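3.2 Storage of the hand shower at freestanding bathtubs

The second group of observations concerns the hand shower and the place where people put it after use. In a built-in bathtub this question is mostly solved by the wall, where a hook or a sliding bar can be fixed. A freestanding tub has no wall near it, and all the fittings must find their place on the rim or on a separate column. Earlier work by our group (Benítez and Skov) treated the rim only as a seat and as a support for the hand when a person steps in. We think that it is also a working surface, and that it should be studied in this way.

We collected 1264 short records of rinsing and wiping tasks at tubs of different types. Each participant was asked to rinse the inner walls, to wipe the rim with a cloth and to leave the tub in the state in which he or she would leave it at home. No instruction was given about the order of these steps. Two of the authors, Henare and Villalobos, read all the records separately and marked each moment when an object was put down on the rim. Where they did not agree, the third reader decided.

The far side of the rim received most of the attention in the discussion with participants. It is the side where the controls usually stand, and it is hard to wipe. Participants said that the cloth gets caught between the knobs, and that they would prefer one control with more free space at both sides. Several of them wiped this part only with two fingers. The near side was wiped in one long movement, often before the rinsing was finished, and then had to be wiped again.

The height of the controls matters too. A low knob is easy to pass over with the arm, but it is difficult to clean at its foot. In the tub of Figure 4 the controls are short and the spout rises next to them, so that the whole group takes only a part of the far edge.

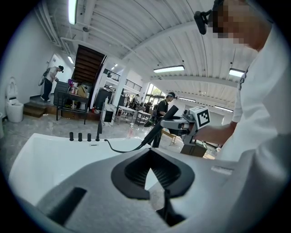

Figure 4. White freestanding bathtub with a broad flat rim, three short black knobs and a slim black faucet spout on the far edge.

A broad rim was judged in two different ways. The participants who clean their bathroom every day liked it, as a bottle or a cloth can rest on it without falling. The others saw it as one more surface that collects water marks, and 16 of them asked for a slight slope to the inside. We did not test a sloped rim in this study – the tubs were used as delivered – and we can therefore not say if the slope would make the objects slide. This point is taken up again in Section 5, together with the question of how much free rim should be left on each side of the controls.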